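Open-case desktop inspection – checklist and comments
Bench 2, Lirum refurbishing room
Checked by: Dirk Meinecke
Tower tag: 19

Before opening
Mains lead unplugged – OK
Power button held 5 seconds with lead out – OK
Wrist strap clipped to bare metal – OK
Side panel off and stored flat – OK
Comment: put panel screws in the tray, not on the bench. Two went missing from the last Sarness batch.

Drive and caddy
Caddy seated in bay – OK
Connector end of drive free of damage – OK
Data and power leads for the drive identified – see comment
Comment: label the leads before the drive goes to wiping. The Emus towers came back with leads swapped and had to be opened again.

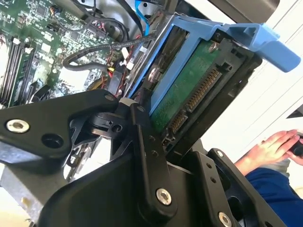
Hard drive in its light blue caddy, connector end showing.

Pull the caddy by its tab only. Do not lever against the circuit board on the underside of the drive. If a caddy sticks, stop and write it up. Drives that leave the case go straight into an antistatic bag with the tower tag number written on it.

Motherboard
Heatsinks on board firmly attached – OK
Memory latches not broken – OK
Small header connectors – check again at reassembly
Dust – light, brush only
Comment: no compressed air over an open socket. Use the soft brush and work away from the pins. Leave the retention lever alone unless a processor is going in.
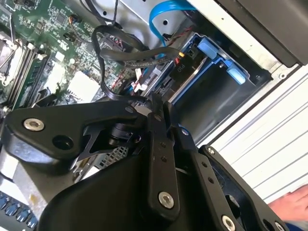 Motherboard with white heatsink and memory slots.

Cables and chassis
Cable ties trimmed, no sharp ends – one to redo
Insulation on drive power leads – OK
Mesh grille clear – OK
Sharp edges on chassis – file or tape, note location
Comment: gloves for anyone reaching in past the drive cage. I caught a knuckle on the metal there in September and it needed a dressing.

Power supply
Regulatory label present – OK
Casing unopened – OK
Comment: power supplies are never opened on this bench. A failed one is replaced as a unit. Wait 30 minutes after unplugging before removing it. 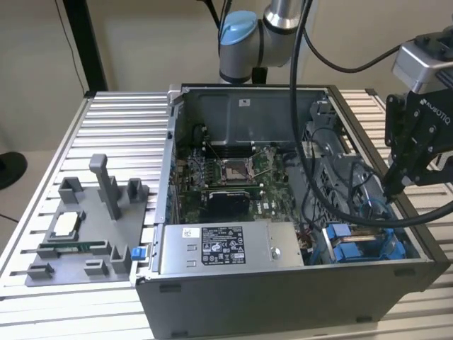 Lirum, Bench 2 – September

Tower on its side, interior facing up, no processor in the socket. Fit the cover cap before this one goes on the shelf. If we have run out of caps, ask Güneş for the spare bag.

Result: pass with two items open – socket cap, one cable tie. Do not connect to power until both are signed off.

D. Meinecke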